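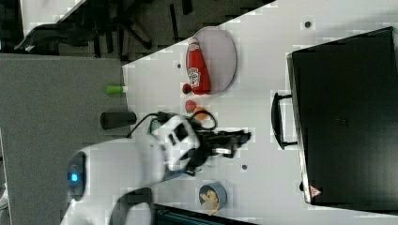

Most arguments about washing up are really arguments about clearing the table, and I'd like to begin there, well before anybody runs a tap. I have taught home skills to grown-ups in Prirkstead for a good few years now, and when I ask a new class where the job starts they nearly all say "the sink". Well, no! It starts with whatever got left out after the meal. A bottle of ketchup lying on its side across an oval plate is a lovely small puzzle, because you have two things there that belong in two different places, and the plate can't go anywhere until the bottle has. Add a few bits of fruit that have strayed off next to it and a big black case at the other end of the table, and you have the sort of muddle this chapter is about. Nothing terrible, nothing broken, just things resting where they were put down.

So, Chapter 4. In the last chapter we did cupboards and shelves, and I went on far too long about jars (sorry, I like jars). Now we come out of the cupboard and onto the table top, where everyday life takes place. By the end you should be able to look at a messy table, pick a sensible order, clear it in one go and wipe it down without moving the same plate three times. I used to move the same plate three times every evening. I didn't even notice until Catalina Sosa came to stay and asked me, quite kindly, whether I was looking for somewhere to put it or just taking it for a walk.

4.1 What is on the table?

Before you pick anything up, look. I know that sounds a bit feeble as advice, but give it a slow breath or two. I sort what I see into groups in my head, and the groups I use are these:

Food that will be eaten later (fruit, bread, the end of the cheese).
Bottles and pots that live in the fridge or cupboard.
Plates, bowls and other things to be washed.
Things that have nothing to do with eating at all.

That last group is always bigger than you expect. Bags, post, chargers, a single glove. At our house it is usually a bag, and it usually belongs to the person who has just gone upstairs. My rule is that the strangers go first, before the food. They take up the most room, they are mostly easy to carry, and once they've gone you can see what you are doing. You also don't want a bag sitting there when the wet cloth comes out.

Then food. Fruit goes back in its bowl, and soft fruit goes back gently, one piece at a time. I have dropped a handful of plums down the back of a radiator and I can tell you they don't come out again until October.

Then bottles. Do up the lid properly before you lift it, wipe the neck if it's sticky, and stand it upright where it lives. A sauce bottle that has been lying down on a plate may have left a smear there, so have a look at the plate too while you're at it.

Plates come last of all, for the simple reason that they are what everything else was sitting on.

4.2 The cloth, the sponge and the scraper

Right, wiping! People get oddly loyal about this. I keep a sponge, a dry cloth and a flat-edged scraper in an old Ziklow tub under the sink, and each has its own job. The scraper is for dry crumbs and anything that has set hard, the sponge is for the washing part, and the cloth is for the drying part, which so many people leave out. A table left wet will collect dust and rings from cups, and then you are back where you started.

Work from the far edge towards yourself, in long strokes that overlap a little. Don't go round and round in circles. I know circles feel busy, but all you're doing is giving the crumbs a tour. Rinse the sponge when it looks tired, squeeze it hard, and carry on.

A white table is the strictest teacher of the lot. Every crumb shows, and so does every streak.

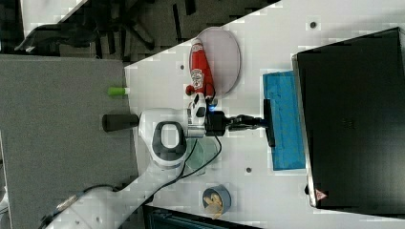
Eduard Hrubý wrote to me after the first edition to say that I had the order wrong, and that he always wipes round the plates first and moves them afterwards, so that each one gets put down on a patch that is already clean. He has done it that way for over 20 years and says it saves him a whole trip to the sink. I tried it for a fortnight. I will admit it works nicely on a long table where you can push everything up to one end, wipe, and push it all back again. On a small table I just got the plates wet underneath and then had rings to deal with. Try both, and see which of us you agree with!

4.3 Where things go next

Clearing only works if there is somewhere to clear to, and a great many of my students get stuck here, standing in the middle of the kitchen with a bottle in each hand. So before you begin, make three landing places.

The first is next to the sink, for washing. Leave enough room for a stack of plates about as wide as your forearm is long. The second is beside the fridge or the cupboard, for food and bottles, so that you open the door once and put everything in together. The third is a basket or tray by the door for the strangers. Mine is a Vakano tray with a chipped corner and it goes round the house with me at bedtime.

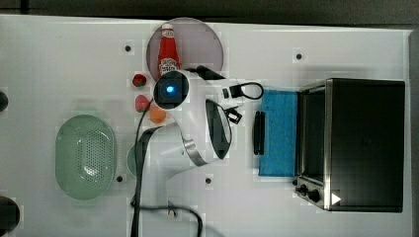
If your kitchen is tiny, the landing places can be tiny too. A colander will do very well for fruit that wants a rinse, as you can carry it straight to the tap and it drains by itself. A chair will do for bags. I have even used the top of the ironing board, though I wouldn't lean on it.

Keep the heavy things still. Anything with a plug and a bit of weight to it should stay where it is while you wipe up to it and round it, and you can pull it forward and do behind it once a month. Unplug it first, please, and let it cool if it has been on.

Try it yourself

Tonight, after you've eaten, leave everything exactly where it is for a minute and write down what belongs in each of the groups from 4.1. Then clear the table in that order. Tomorrow do it Eduard's way. Jot down which felt easier, and which thing you picked up more than once, and keep your notes handy for section 4.4, where we start on the washing-up itself.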